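Stotholm open day clips, README

Head-camera recordings from the open day at the Stotholm site, January. People came in, put on the headset, did small everyday jobs with their hands. The Clader arm ran in the main hall for visitors. Arm logs are NOT in this folder, see the Oltberg share.

Quick notes, will tidy later.

What's here
clips/ - short video, one task each
stills/ - single pictures pulled from clips
tasks.txt - what people were asked to do
skip.txt - clips with bad sync, dont use for training

Up to 150 clips total. Stills are capped at 100 per task.

Tasks
Keys, cups, door handles, folding. Keys were the popular one. Visitor holds up a tagged key, turns it, hands it over. Clader arm was then shown the same kind of handover in the hall. The keys still in this README has tag 402, right hand pinching the fob, left hand open next to it. Handwritten tags, so expect slanted digits if you try to read them automaticaly.

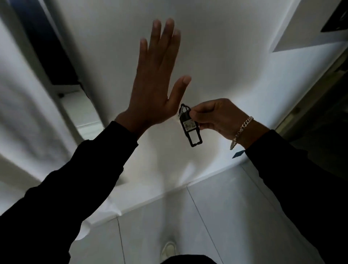 Known problems
- Wide lens, straight edges bend. No correction applied.
- Hands go dark against bright ceilings. Exposure left on auto all day, sorry.
- Long sleeves hide forearms in a lot of clips. Wrist tracking drops out.
- Afternoon clips have hall noise. Audio stripped from most, not all.
- Clip numbers start at 1620, older ones belong to the Paulík demo. Don't merge the two sets.

Labels
Hand side, object, grip type. Done by hand, one pass only. Grip type is teh weakest column, check before using.

Use
Research and teaching ok. No faces, please report any that slipped thru.

Contact: Unathi Mathebula, Stotholm front desk will pass it on.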